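# How to fold a rumpled T-shirt so it stands up in the drawer

I learned this way of folding from my aunt, and I use it for all cotton knit shirts. It needs no board and no special table. When you practice a little, one shirt takes less than a minute.

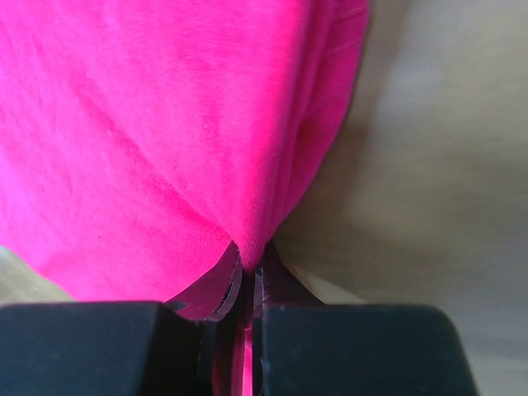
## Before you start

Choose a flat surface that is wider than the shirt. A bed is possible, but it is soft and the folds will not be so sharp. I prefer the kitchen table with a clean towel on it.

The shirt must be completely dry. Cotton can feel dry on the outside and still be a little damp at the seams, so please touch the seams and the collar with your fingers. If you fold a damp shirt, it will smell after some days in the drawer.

## Open the shirt

1. Find the two shoulder seams. Do not search for the bottom hem first, it is easy to mix the front and the back this way.
2. Hold one shoulder in each hand and lift the shirt in front of you.
3. Shake it two times, short and strong. Most of the small wrinkles go out now.
4. Lay it on the table with the front side down and the collar away from you.

## Make it smooth

Put both palms in the middle of the back and move them slowly to the sides. Then do the same from the collar down to the hem. Do not pull on the corners. Knit fabric stretches, and after you let go it comes back crooked.

If a deep crease stays, wet your fingertips, pass them over the line and wait 5 minutes before you continue. For very old creases you will need the iron.

## Fold

1. Fold the right side to the middle of the back. Turn the sleeve back so it lies on the folded part.
2. Do the same with the left side. You have now a long rectangle.
3. Bring the hem up toward the collar, but stop a little before it.
4. Fold the rectangle in thirds, beginning from the bottom.
5. Stand the packet on its edge. If it falls, the folds are too loose. Open the last two and press them again with your hand.

## Put it in the drawer

Place the shirts in a row with the round fold up, like books. Leave enough space that one hand can go in between. When the drawer is too full, the shirts at the back become rumpled again and you must repeat the work.

Thin shirts sometimes slide down. I put them between two thicker ones, and this helps.

Razia Niazi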